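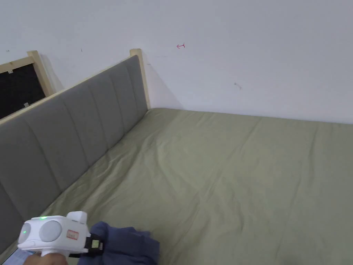 Chun-yin Mok had the back bedroom in Irby until the Friday, and she had left the bed till last. The rest of the flat was done. The kitchen things had gone to Sarndale with her brother-in-law, 24 plates wrapped in newspaper and a rice cooker on his lap, and the books were stacked in the hall for whoever wanted them.

She pulled the sheet flat with both hands and walked round to do the other side. The crease stayed where it was. Her husband would have left it. Chin-lung Kan left most things, and he was good at finding a chair while she got on.

"Are we taking the headboard?" he called from the hall.

"It comes with the bed."

"The man said 116 pounds for the bed. He didn't say anything about a headboard."

"Then ask him."

He didn't ask him. She heard him sit down on the books.

They had bought the bed in June, the year they moved in, from a shop in Asitcombe that shut soon afterwards. It had taken them a whole evening to put together. Chin-lung had fitted one of the side rails back to front and they had slept on it like that for a week, rolling slightly towards the wall, before either of them said so.

She fetched the last of the clothes and the box her mother had posted. She knew what it was before she turned it round, from the drawing on the front. Her mother sent one every winter – masks, always masks, enough for a street. The postage came to more than the box did. Chun-yin had told her so on the phone and her mother had said that was her own business.

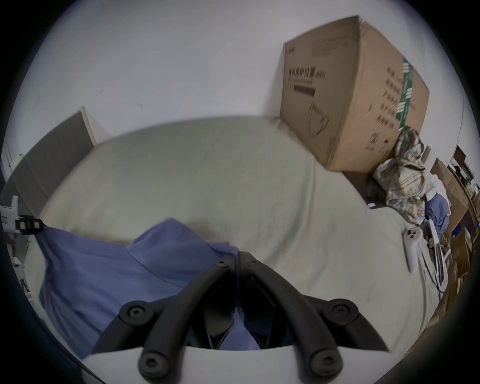 The box from her mother, on the corner of the bed.

"Leave those for Mrs Chou," Chin-lung said from the doorway. "She's got a chest."

"Mrs Chou has the last lot."

He came in and sat on the edge of the mattress. She picked up the blue thing, shook it out and began to fold it.

"It's around 80 miles," he said. "We could take the bed as well, if we hired a van."

"You've sold it."

"I've said I might."

She put the folding down and looked at the wall, which would need wiping before they went.

"Ring him, then," she said, and went to find a cloth.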